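Skesta Household Textile Care Survey
Data card, version 2

Summary
The survey records how households in Loureiro and Zokville wash, dry and store clothing and bedding. It has 556 item records from 314 households. Each record covers one textile item over one month of normal use.

Maintainers
Rosário Peixoto (schema, releases)
Kamol Sukprasert (coding of free-text answers)
Send corrections to either maintainer with the record ID in the subject line.

Files
items.csv: one row per textile item
households.csv: one row per household, joined on hh_id
codebook.txt: value labels for all coded columns
changes.txt: edits between versions

Main columns in items.csv
item_id: string, unique
hh_id: string, foreign key
item_class: shirt, trousers, blanket, sheet, towel, other
fiber_label: as printed on the care label, blank if the label is missing
wash_temp_c: integer, blank if hand washed
dry_method: line, rack, tumble, flat
wears_between: integer, wears or nights of use between washes
fade_score: 0 to 6, self-reported

Collection
Paper diaries were handed out in November and collected in December. Respondents filled in one line per wash. Diaries were keyed twice by Armindo Antunes and Martim Moreira, and mismatches were settled against the paper copy. Households that returned a diary with no wash entries were dropped before release.

Color and print
Color is stored as two columns, base_color and has_pattern. Stripes, checks and all-over prints are coded has_pattern = 1.
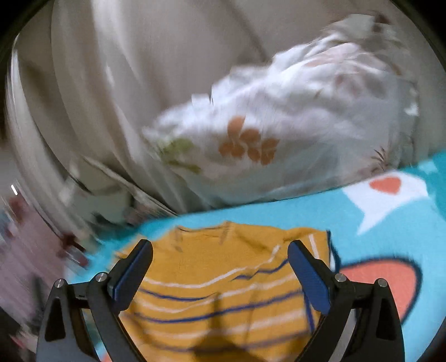 Trim, piping and small logos are coded 0. Where an item had more than one base color, the respondent picked the one covering the largest area. Version 1 used a single free-text column; the old values are kept in color_raw.

Known issues
wash_temp_c is the dial setting. Actual water temperature was not measured.
fade_score has no shared reference card and should not be compared across households.
The item class "other" mixes curtains, cushion covers and table linen.
Zokville has few tumble dryer entries.

License
Free for research and teaching use. Cite as Skesta Household Textile Care Survey, version 2.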